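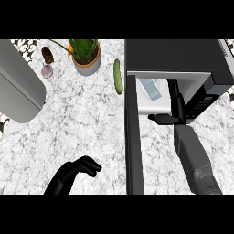 Rowbotham is a Canadian television drama set in the fictional harbour town of Clista. It follows three generations of a family who run the town's last ferry, and it is much loved for the way it hops between decades, often in the middle of a conversation. The series is produced by Dotbridge and first went to air in January.

Setting and format

Clista has a population of 2,000 in the present-day storyline and far more in the earlier one, when the cannery was still open. Each season has 6 episodes, an unusually short run for a family drama, and the writers make splendid use of it – hardly a scene goes by without a thread being picked up somewhere else. The ferry itself, the Mulen, appears in every episode and has its own musical theme, a slow tune for accordion and cello.

Episodes

The second season ended on November 7, 2021 with "The Long Crossing", a marvellous 111-minute finale told almost entirely aboard the Mulen during a winter storm. It finally revealed who had written the letters found in the wheelhouse, a mystery running from the pilot, and brought the two timelines together in the same harbour.

Music and colour

Scenes from the past are graded in warm ambers, while the present day is kept to cool blues and greys. In the finale the two palettes gradually blend, a favourite touch among fans.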